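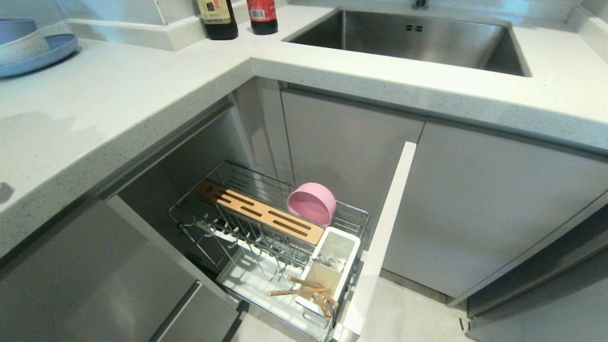 Home Kitchen Base Cabinet Storage Pull-Outs Hardware Support

Stivard Pull-Out Basket for Base Cabinets

Mar 13, 2023
By Gayan Siddiqui, Vovent Kitchen Hardware

The Stivard is a chrome wire basket on a sliding frame, built for a narrow base cabinet and supplied with a light wooden knife block. The basket and the cabinet front move as one piece. Pull the front and the full contents come out into the room, where they can be reached from above and from the open side.

The unit is meant for the items that otherwise take up counter space beside the sink: knives, chopsticks, cooking utensils, everyday bowls. It can go in a straight run, but most orders we ship are for the short side of an L-shaped kitchen, where a hinged door would swing into the neighboring cabinet.

Basket and frame

The basket is rectangular. Thin parallel wires form the sides, and the top rail carries the load back to the frame. All wire is welded before plating, so the joints have the same chrome layer as the straight sections. The frame runs on full-extension slides with a soft-close damper on the last part of the travel. The damper is factory set and has no adjustment screw.

The basket lifts off the frame for cleaning. Empty it first, raise the rear rail clear of the two hooks, then tip the front up and out. Refit in the reverse order and check that both hooks have dropped fully before loading. A basket sitting on one hook will still slide, but it will rub on the cabinet side and mark the panel.

Front panel

The front is fixed to the frame with four screws through slotted brackets. The slots allow adjustment up, down and sideways, which is enough to line up the gap with the doors on either side. Standard panel thickness is 19 mm. Thinner panels need the shorter screw set (order separately) or the tips will show on the outside face.

The inner face of the panel is white in all versions. The outer face can be ordered in white or gray, or left bare for a front supplied by the kitchen maker. The recessed groove handle used on other Stivard cabinet fronts is available on request.

Knife block

The block is a long, light-colored strip of wood with slots cut along the top. It sits in a wire holder at the back of the basket, with vertical chrome dividers to keep it from shifting when the drawer is pulled quickly. 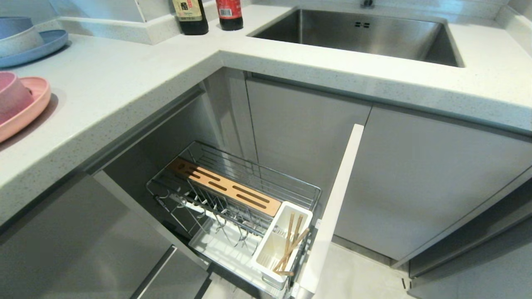 Blades go in edge toward the back of the cabinet. Measure the longest knife before ordering: a blade that reaches the basket floor should be stored elsewhere, as the tip will catch on the wires each time the unit closes. Cleavers with a tall blade fit the slots but may touch the underside of the countertop on low cabinets. On a finished counter height of 852 mm there is enough clearance for most household handles.

The wood is oiled and not lacquered. Wipe it with a damp cloth and dry it at once. Do not put it in a dishwasher, and do not return wet knives to it. A light coat of food-safe mineral oil when the surface starts to look pale is all the upkeep it needs.

Loading

Heavy items belong low and toward the rear of the frame. Bowls can be stood on their sides against the corner of the basket, which uses less floor area than stacking and lets the rims drain. Plates are better kept in a wide drawer or on an open shelf. The Stivard will hold a few small ones, but the space is worth more for utensils.

Chopsticks and other long, thin items should lie parallel to the basket floor in a bundle. If they are kept loose, small ends can pass between the wires and jam the slide. Customers who store a lot of chopsticks usually order the mesh floor liner as well.

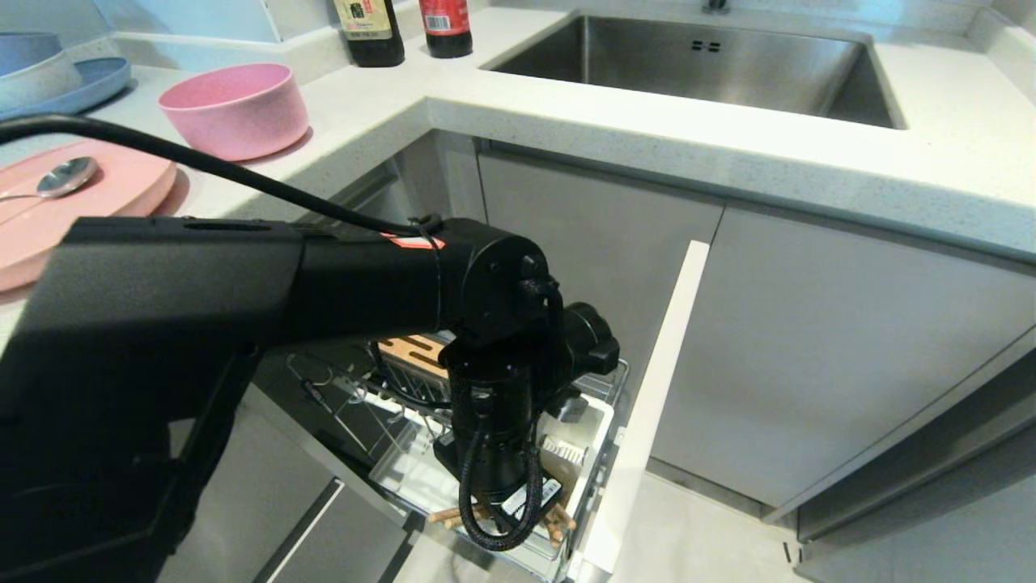

A separate utensil holder is useful for spoons, spatulas and anything with a handle too thick for the block. Any plastic holder with a flat base will do. Choose one with openings in the base if it will be used straight from the dish rack, and set it against a side rail so it cannot tip as the unit reaches the end of its travel.

Fitting next to a sink cabinet

Check three things before drilling:

- The drain and supply lines must stay inside the sink cabinet. A trap that crosses the side panel will block the rear of the slide.
- The front must clear the handle of the cabinet at right angles to it. With recessed grooves this is rarely a problem. With bar handles, add a filler strip.
- The countertop overhang must not hide the knife handles when the unit is fully out. If it does, move the block one position forward in its holder.

The slides mount to the cabinet floor. The cabinet should be leveled first, as a unit that leans forward will creep open after the damper has released. Chathurika Sarkar in our fitting department has written a drilling guide for cabinets from the Barua range, where the floor panel is set higher than usual. It is sent with every Barua order and can be requested by e-mail for existing kitchens.

Cleaning

Warm water and dish soap are sufficient for the wire. Steel wool and scouring powder will break the plating, and rust starts there. Crumbs collect on the slide rails under the basket. Vacuum them out twice a year and leave the factory grease in place.

What is in the box

Sliding frame with slides attached
Chrome wire basket
Wire holder with dividers
Wooden knife block
Front brackets and screws for 19 mm panels
Paper drilling template

The utensil holder, the mesh floor liner and the front panel are ordered separately. Knives and tableware are not included.

Price and availability

The basket set is $196 without front panel. The current production run is 2,000 sets, with the next one scheduled for October. Left-hand and right-hand versions are both in stock - the difference is the side on which the frame braces sit, so look at the position of the pipework before choosing. Exchanges between the two are accepted on unfitted units only.

Spare knife blocks, hooks and dampers are kept for all versions. Quote the part code stamped on the underside of the frame, or the original order number if the unit is already installed.

Demonstration units can be seen at the Nenville showroom during normal opening hours.

Contact | Copyright 2023 Vovent Kitchen Hardware | Back to top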